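A **shoe rack** is an open piece of household furniture for keeping footwear off the floor, usually near an entrance or in the room where shoes are changed. It differs from a shoe cabinet in having no doors, and from a boot tray in having more than one level. The term covers wall-mounted rails and folding frames as well, although in general use it means a low freestanding unit with shelves.

## Construction

Most domestic racks consist of two side frames joined by shelves. The side frames carry the load and are made of metal or timber. The shelves may be solid boards, slats, wire or tube. Mixed construction, with dark metal sides and pale wooden shelving, is common in living areas, where the rack remains in view.

A raised board along the rear of a shelf is called a back board or back rail. It stops footwear from being pushed against the wall and stiffens the shelf lengthwise. It is normally fixed with screws near each end, and these should be checked after the first few weeks of use, as wood shrinks slightly in heated rooms.
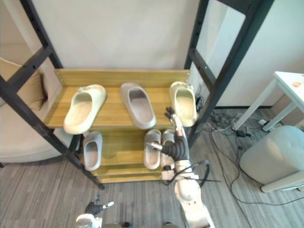
Shelf depth is the dimension most often misjudged. A shelf shallower than the shoe leaves the toe or heel overhanging the front edge. A small overhang does no harm, but the shoe is more easily knocked down by a passing foot. Some makers tilt the shelf to reduce the projection of the rack into the room. Tilted shelves need a lip or heel bar and are poorly suited to backless footwear, which slides.

The clearance between levels determines what can be stored. Slippers and slides need very little height, ankle boots considerably more. Racks with a fixed pitch are therefore sold for one class of footwear, while adjustable racks have a row of holes in each side frame. Irina Sima's handbook *Small Storage in the Home* advises setting the pitch by the tallest pair in daily use and keeping anything taller elsewhere.

## Placement of footwear

Three arrangements are in ordinary use:

- **Toe out.** The toes face the room. Shoes are easy to recognise, but must be turned before being put on.
- **Heel out.** The heels face the room. The opening is nearest the hand, and the shoe can be lifted by its collar.
- **Alternating.** One shoe of the pair faces out and the other in. The narrower heel of one lies against the wider forefoot of the other, which saves width on a crowded shelf.

The pair is the usual unit of storage. Separating a pair across two levels is regarded as a fault in the arrangement, because both shelves must then be searched.

Backless footwear is handled differently from laced shoes. With no heel collar to hold, a slide is picked up by the strap or by pinching the side of the footbed. 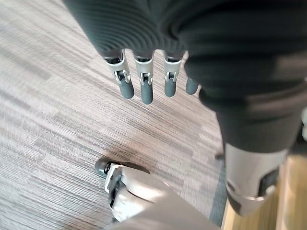
Fabric-covered slippers should be lifted without bending the sole, and any bow or buckle kept clear of the neighbouring shoe. The grip chosen affects how cleanly the shoe is set down. Fingers held side by side and pointing down can descend on a strap from above, and need little free width at either side of the shoe, provided that the shelf overhead leaves enough height. Where it does not, the shoe is presented from the front and pushed back until it meets the rear board. Wagner Bittencourt, in his notes on household order, calls these the "drop" and the "drawer" methods, terms which have had little use outside his own work.

Order of filling is a matter of habit. Filling from the top is convenient for the user, who need not stoop. Filling from the bottom gives a steadier rack, which matters with tall, narrow units standing on carpet. On soft flooring the feet of the frame may settle unevenly, and a rack that rocks should be shifted until both sides bear equally. A low rack loaded only on its upper levels is seldom at risk, slides being light in relation to the frame.
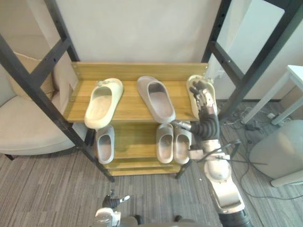
## Capacity

Makers state capacity in pairs, calculated from a nominal shoe width. The figure is optimistic for wide-soled footwear. A rack sold for 9 pairs, such as the Tollent entry model, will take fewer pairs of padded slippers than of court shoes. The Ulara range gives shelf length instead, its widest rack measuring 95 cm, and leaves the reckoning to the buyer.

## Care

Wooden shelves are wiped with a barely damp cloth and dried at once. Grit should be brushed off first, as it scratches the surface when rubbed. Wet footwear is left on a tray until dry — standing water raises the grain and stains untreated wood. Metal frames need only dusting, with attention to the joints.

## See also

- Boot tray
- Coat stand
- Hall bench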